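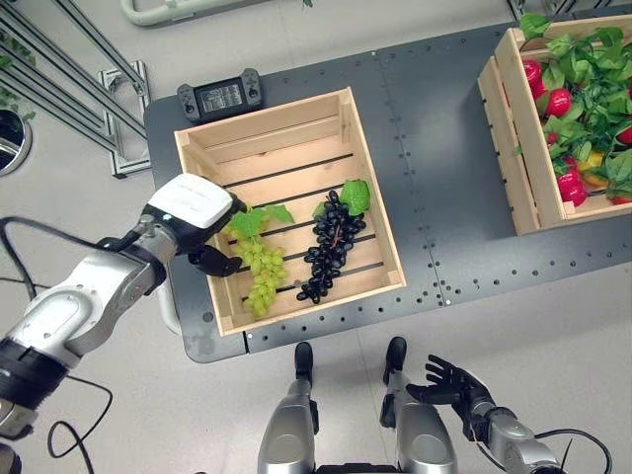

Artificial grapes, one green bunch and one dark purple, in a pale pine crate.

16 Feb 2024
By Aniela Lis

Bevwood puts its pine display crates on general sale

I've been packing fake fruit into crates for most of the winter, so I'm very happy to say that from today anybody can buy the crates and do it too! Bevwood is a small prop and display workshop, and until now our slatted pine crates only went out on hire, mostly to shops, school plays and the odd cafe window. People kept asking if they could keep them. Now they can.

The crates are plain on purpose. Pale slats, thicker posts in the corners, open at the top, gaps between the boards at the bottom. We leave the wood light because grapes look good against it, especially the very dark ones (I did try a walnut stain in December and the purple bunch simply vanished).

We're selling them empty or filled. The filled ones come in two versions to start with. The grape crate is the quiet one – a yellow-green bunch and a purple bunch lying side by side, leaves up at the stem end, with plenty of bare wood showing. The garden crate is the opposite. It's stuffed with greens until they tumble over the rim, with red radishes pushed in among the leaves. I love that one, and I've packed it more times than I'd like to admit.

Bartosz Witkowska builds the crates and has strong feelings about how they get filled. "Please don't line them up like soldiers," he told me when I asked him for something to put in this release. "Lay the grapes at a bit of a slant, both the same way, and then leave them alone. It's the fiddling that makes them look fake." I am the one who fiddles, so I take that as aimed at me.

A few practical things, as these are the questions we get on the phone. The fruit and vegetables are artificial and aren't fixed down, so you can mix the two sets or swap in your own. Dust the leaves with a soft dry brush. Keep the crates indoors; the pine has no finish on it and will go gray if you leave it out in the rain. They're display pieces and they aren't made for stacking with anything heavy inside.

The first batch is 632 crates, which is a lot of slats for a workshop our size. Empty crates ship within 6 days. Filled ones take a little longer, because we pack each one by hand and I still refuse to be rushed over radishes. If you already have a crate on hire, you can buy it where it stands, and we'll take your last 90 days of hire off the price. Just have your hire slip handy when you get in touch.

Azra Radulović is looking after orders and can also help shops that want a whole window's worth. Press people who would like a crate to borrow for a shoot should ask for me – I'll pack it myself, and I'll try to leave the grapes alone once they're in.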